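Hoveo Kitchen Cell – Planning and Ordering Guide

Product page / Planning / Options / Service

The Hoveo kitchen cell is a single-arm mobile unit for household and small test-kitchen work. It drives on a flat base, lifts from floor height to counter height, and runs off its own battery. Most of the questions we get before an order are about the room and the running costs, so those come first.

What the room needs

The base wants a hard, level floor. Tile, stone and sealed concrete are all fine. Deep rugs are not. Keep a clear strip in front of the counter run so the unit can turn, and measure it with the lower drawers and doors open, not closed. A drop-down dishwasher door takes up more floor than people expect, and the arm has to reach past it.

Small scraps on the floor will not stop the base, but they do get picked up by the wheel brushes. Brushes are a wear part and are listed under Consumables below.

Built-in appliances

A standard cell can open and close drawers and doors that have a bar handle the gripper can get behind. Recessed grooves need the hooked finger set (option K2). Touch controls need the soft-tip finger (option K3). If your kitchen has both kinds of handle side by side, order both and plan for a tool change in the task.
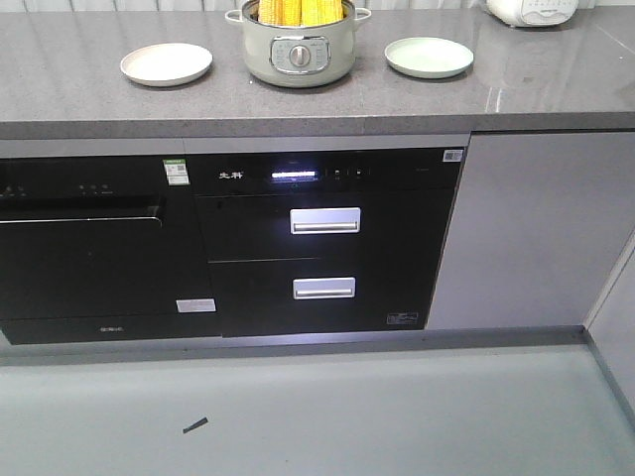

Dark glossy fronts are harder for the depth sensor than matte ones. Muvutwood, who do our installations, can fit matte marker dots on the cabinet edges during setup. The dots are supplied with the unit. Polished stone counters can also throw back window light, and a plain curtain or blind normally takes care of it.

Countertop items

Round plates with a raised rim can be lifted with the standard fingers. Flat boards and trays need K2. Pots with two small handles are a two-point lift, and a single arm will slide them but should not be asked to carry them full. If carrying pots is part of your plan, talk to us about the twin-arm version before you budget. It uses a wider base and a different charger.

What to budget for

Work on three lines: the unit, the setup, and the first year of running.

Setup is billed by the hour. A single kitchen with one counter run is quoted at 16 hours, which covers mapping, handle teaching and operator training. A second room mapped on the same visit adds to that, and we will quote it from your floor plan.

Consumables are finger pads, wheel brushes and filter inserts. Finger pads are rated for 2000 grasps on smooth handles. Wet work shortens that.

Service plans are optional – the Aoki joint in the wrist has its own inspection schedule and is covered either way during the warranty.

Lead time and delivery

Standard cells ship from Sotville in 34 working days. Orders with K2 and K3 ship together with the unit. The crate weighs 200 pounds and needs a ground-floor entrance or an elevator. Saturday delivery can be arranged at extra cost.

To get a quote, send a floor plan, a list of the appliances with model numbers, and one close photo of each handle type. Fanni Bakos in planning checks every drawing before the quote goes out and will write back if a measurement is missing.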